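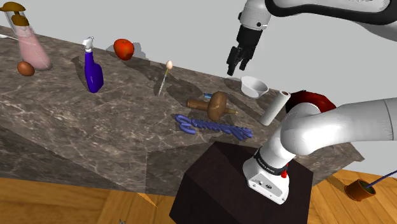 *Un huevo marrón y un tarro rosa pálido sobre el mármol.*

## ¿Qué es el fuera de juego?

Es la regla que tu tío explica con los saleros y que nadie en la mesa entiende.

Imagina que Valquíria va a recibir un pase en campo contrario. Cuando su compañera golpea el balón, ella no puede estar más cerca de la portería que el balón y que la penúltima rival. Si lo está y juega, el árbitro pita.

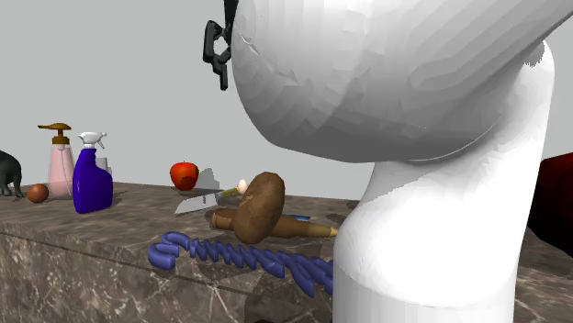
*Un brazo blanco junto a la encimera.*

¿Y si va a la par? Vale. ¿Y en un saque de banda? También vale, aunque tu tío proteste.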